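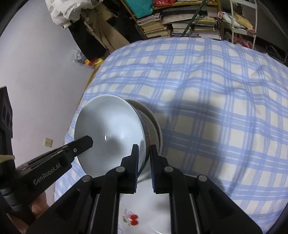

July, 6.40 am. Frost on the ute again. Slept badly, the dog wanted out twice. Rates notice came, plus the quote for the back gutter, 600 and that's without the downpipe. Rang Druven to see if they'd match it, on hold till my tea went cold. Will try again after lunch.

Lemons need picking before the possums get the lot. Made marmalade last winter and it never set, so cordial this time. Need sugar, citric acid, bottels.

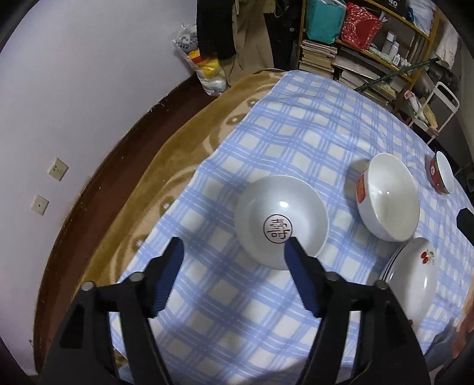

Also chook feed, Wultano has the big bags down to 120 for the pallet deal but where would I put a pallet. Skip it.

Walked to the creek and back before the rain, knee not bad. Water right up over the stepping stones. Forgot my library books agian, third week. Soup for tea, then bed early if the wind drops. Ring about the gutter!!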